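Folding Cell Gallery: Grippers, Pads and Cables
Notholm workshop pages
13 June 2023

Welcome to the folding cell page! If you came over from the Iltaddale sewing line pages you already know how much I like cloth, and this is the machine I like best of everything in the building. It has two arms, a big table, and a steady diet of shirts, towels and trousers. It came together over the winter, starting in November, and it has been folding more or less ever since.

The gallery is about keeping it healthy. Most people want to see the folding (fair enough, it's great to watch), but I get more questions by mail about the upkeep, so the notes are mainly for people who have a two-arm cell of their own and want to compare habits.

The short version of my routine: pads get wiped every 50 folds and measured every 100. Finger bolts are checked at the start of the day and again after any bump. Wrist cameras get a dry lens cloth, nothing wet. The table gets a going-over with a lint roller, and I am not kidding about how much lint there is.

A word on the arms. Left and right in my notes always mean the robot's own left and right, the way the labels in the Selvanayagam controller have it. If you stand across the table from it everything swaps over, and I have tightened the wrong wrist at least once.

1. Up close, pads open

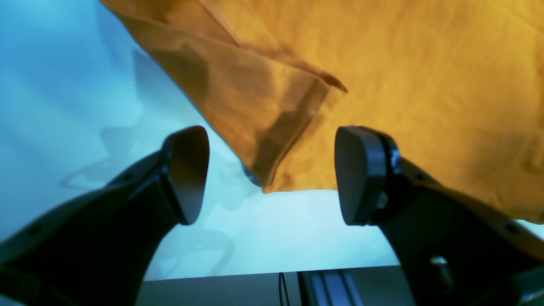 Pads are the part I fuss over most. A worn pad still holds a towel just fine, so you can go a whole week thinking all is well, and then somebody hands the cell a thin cotton shirt and the fabric slides right out at the first lift. My test is a strip of lining fabric with a spring scale hooked to the end. I close the fingers on the strip, pull slowly and write down where it starts to slip. When the number drops for two checks in a row, both pads on that gripper come off together. Changing only one gives you a grip that pulls to one side, and you will see it in the fold as a little twist you can't tune out (I tried for days!).

Wipe with a barely damp lint-free cloth and let the pads dry all the way before closing them. Skip the strong cleaners. I used one early on and it left the surface slick, and I had to throw out a perfectly good pair.

While you have your hands in there, look down the fingers from the tips and check that they meet square. If one leans, loosen the bolts at the base, close the gripper gently on a flat shim, and snug everything up again a little at a time. It takes me 16 minutes for both arms, with the radio on.

2. Trousers, one gripper at each end

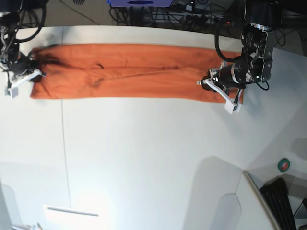 Cable slack is my favorite subject and I will talk about it with anyone who stands still. Too little and the wrist tugs on its own connector every time it turns over; too much and the cable drops into the cloth and gets folded in with it. I set mine with the arms stretched as wide as the longest garment asks for, then roll each wrist through its full range by hand and watch where the cable goes. Trousers are a terrific check, as they get the grippers well apart. Look at the black cable over the gripper on the left, how it goes up and around in one wide curve with the orange cloth well clear underneath. That's the shape I'm after! The other arm has a second, thinner cable hanging in a small loop beside the housing, and small loops like that are worth a look whenever you change a tool.

Floor cables are next on my list. I have 6 new cable clips from Sirkmont in the drawer and a plan to run everything along one side, with the power strip up off the floor where a foot can't find it. Labels at both ends of every lead, too.

The trousers program itself hardly needs touching. I check it with the same pair each time, lengthwise fold first, and the only thing I adjust is how far apart the arms pull before they set the cloth down. A bit more pull takes out the wrinkles near the pockets, and too much drags the waistband out of the pads.

More pictures will go up once the cable clips are on. If you run a cloth cell and have a better slip test than my spring scale, please write in, I'd love to try it.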